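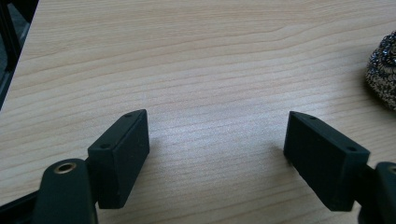

I have come to believe that the best thing you can do for a learning system is to bore it a little less. Give it a clean table and the same easy object in the same easy spot, and it will learn your table very nicely. Then somebody's kitchen comes along, and all that good work goes soft.

I spent most of August on the Verkby collection, and I loved it, sore thumbs and all. We had a target of 149 examples per task, and I understand why — a number is a comfort when you're tired and it's four in the afternoon. But a number says so little about what's in the pile! My first 40 were practically the same motion, done by the same pair of hands in the same mood.

What I'd ask for, if anyone let me write the rules, is more wandering. Come at the thing from the side. Hesitate, if you would hesitate at home. Keep the tries where you had to let go and take hold again, and mark them plainly so the people training on them can decide. And do the awkward objects early in the day, while your patience is still fresh, and leave the friendly ones for after lunch.

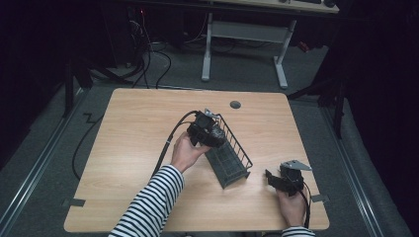

Cherkaoui wrote back to an earlier draft of this that all my wandering sounds lovely until you have to train on it, and that 9 tidy examples had once done more for the Endovberg tests than a whole week of "personality." I take the point, and I've chewed on it a good deal. Sloppy and varied are different things, and late in the day I have surely mistaken one for the other.

Still, I'd give up 3 tidy examples for a single one in which a person had to think. You can hear yourself slow down when that happens, and I would like the machine to get some of that slowness too. We start the next round with wire and mesh things, and I've asked for the morning shift.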